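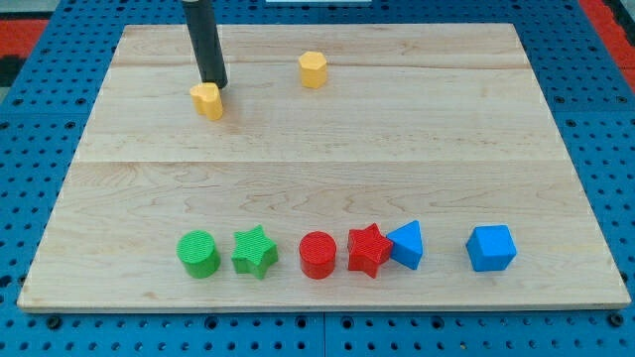
Ticket 3682
Subject: Shape blocks, set short / board rocking
Opened by: Shiuli Munshi
Assigned: Prasanna Nanayakkara
Order ref: 1702
Status: Closed (see end)

7 Aug 2023, 09:12, Shiuli Munshi
Two things, sorry for putting both on one ticket. One, we think the Saha block set came short. Parts sheet says green, red and blue each get a cylinder and a star. Can't find a blue cylinder or blue star anywhere. Two, the wooden board rocks on the pegboard table if you lean on the near side. Stars go over. Cylinders mostly stay put. Need this sorted before the end of the week if poss.

09:40, Prasanna Nanayakkara
Got it. Will take the board first as it's the one stopping you. Questions:
Does it rock with nothing on it?
Is anything stuck underneath? Offcuts, tape, a peg left in a hole?
Has it been turned over since it arrived?

09:58, Shiuli Munshi
Yes rocks bare. Nothing under it that I can feel but can't get my hand far in, it's heavy. Don't know about turned over, Dilani unpacked it.

10:05, Dilani Pathirana
Not turned. Went on the table the way it came out of the wrapping. Wrapping had BATDALE on it if that helps, no label for top or bottom.

10:31, Prasanna Nanayakkara
Ok. Batdale don't mark a top. Please do this in order and write down what happens after each, even if nothing:
1. Blocks off, all of them, into a tray.
2. Lift near edge, two people, run a hand along the holes in the table. Check for a peg.
3. Put it down, press each corner in turn. Note which one moves.
4. Slide it a hole or so left, press again.
5. If no change, turn it over and repeat 3.

11:47, Dilani Pathirana
1 done. 2 found a bit of grit and a folded bit of paper, no peg. Brushed it off. 3 near left corner moves, less than before I think. 4 same. Haven't done 5, waiting for Kumudini to help lift.

11:50, Prasanna Nanayakkara
Good. How much does it move? Card under the corner until it stops, then measure the card.

12:08, Dilani Pathirana
4 mm of card.

12:10, Prasanna Nanayakkara
More than I'd like. Don't leave the card in, it'll creep out. Carry on to 5.

13:36, Kumudini Seneviratne
Turned it. Moves on the far right now instead, so it's the board and not the table. You can hear it tap. Tried a long straightedge across as well, there's a gap under the middle if you lay it front to back, none if you lay it along the grain. So a bit of cup across the planks. The long seam in the middle looks fine, no gap in the joint, can't get a fingernail in.

13:52, Prasanna Nanayakkara
That's what I was afraid of but it's fixable. Was it near a heater or a window?

13:55, Kumudini Seneviratne
Stood on end by the radiator for a few weeks before we'd cleared the table. Not on though.

14:01, Prasanna Nanayakkara
Would still dry one face quicker if the other was against the wall. Turn it back the original way up. Thin rubber pads, self adhesive, one per corner, extra one doubled up on near left. Stonetti do them in mixed thicknesses, there should be a bag in the drawer with the allen keys. Dont screw it down to the pegboard, it'll want to move and you'll split a joint.

14:44, Dilani Pathirana
Pads on. Doubled near left, needed a third thin one. Doesn't rock now. Leant on it properly, both hands.

14:50, Shiuli Munshi
Confirmed, solid. Put the blocks back on. Can we do the missing ones now.

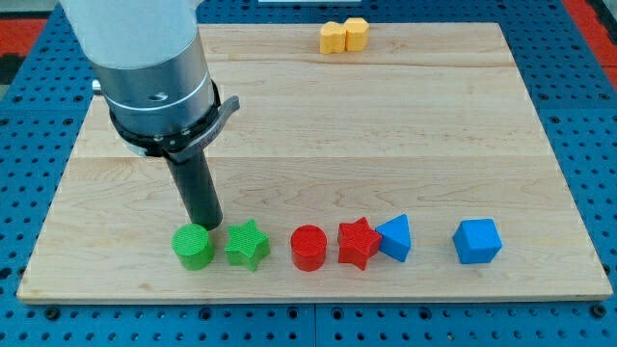
14:58, Prasanna Nanayakkara
Right, the set. Got your parts sheet open, and I think it's the old one. Going by what's along the front of the board, cylinder and star in green, same again in red, and then blue is the triangle and the cube. The two cylinders match for size and so do the stars, so these all look like the same batch to me, nothing swapped in from another box. On the newer Saha sheet blue doesn't have a cylinder or star at all. Can you look on the lid for a revision letter?

15:06, Shiuli Munshi
Lid says rev C. Sheet we've got is rev A. Oh for heavens sake.

15:09, Prasanna Nanayakkara
So it's not short. Rev C: green and red as you've got, blue triangle and cube, yellow heart and hexagon. Check you've got both yellows and we can shut that half.

15:15, Shiuli Munshi
Both yellows here, yes. Please can someone bin the rev A sheets, there's a stack of them on the shelf and I've spent half of Friday under tables looking for a blue star.

15:22, Signe Þórarinsdóttir
Binned. Rev C printed and taped inside the lid. Kept one old copy in the folder becuase the Ikura set still goes by it.

15:30, Dilani Pathirana
Small extra, not sure it's worth a ticket. Stars still feel tippy even with the board level. Is that just them?

15:38, Prasanna Nanayakkara
Partly just them, a star doesn't give you much to stand on. Try it flat on one face and see if it's the same. If it's only one of the two that goes over, run it over a sheet of fine paper laid flat, a couple of strokes, there may be a burr on the bottom. Go easy or you'll lose the ribbing.

16:10, Dilani Pathirana
Only the red. Was a burr. Gone now, stands ok.

16:14, Prasanna Nanayakkara
Summary for the log:
Board: slight cup across the planks, levelled with rubber pads, near left built up. Store flat from now on, not on end.
Blocks: set complete to rev C, wrong parts sheet. Red star deburred.
Pads: used 6 from a bag of 38, no need to reorder.
To do: straightedge on the board again in November once the heating's been on a bit. Kumudini to do it, reopen this one if the gap's grown.

16:20, Kumudini Seneviratne
Fine, in my calendar.

Closed 16:21, P. Nanayakkara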